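Spent most of March clearing out my aunt's apartment in Drustley after she moved into assisted living. A few things I learned about small-town moving companies, in case it helps somebody. 1/6

I called Fultel first. Quoted me $1299 over the phone without asking what floor she was on. When I mentioned the stairs it went up by $400. Get the quote in writing and tell them about stairs up front.

Then I called Grube. They sent a man named Till Eichhorn to look at the place before giving a price. He opened every closet and wrote it all down. Their number was higher than the first Fultel quote and it did not change. 2/6

Books are the problem. She had more than 2000 of them, mostly paperbacks. Use small boxes. I started with big ones and had to repack a whole evening's work. 3/6

The library in Demomholm took the mysteries and the cookbooks. They did not want encyclopedias. Call before you drive over. 4/6

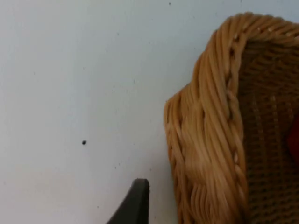

Wicker basket and a white wall.

Paperwork goes in your own car. Lease, insurance, medical records, the title to anything. I put hers in a folder on the passenger seat and it stayed there until she was settled. 5/6

The landlord wanted nail holes filled before he would give back the deposit. Spackle is cheap and it took me an afternoon. Ask for the walk-through while you are still in town, and get the date from him by email. Still waiting on the check. 6/6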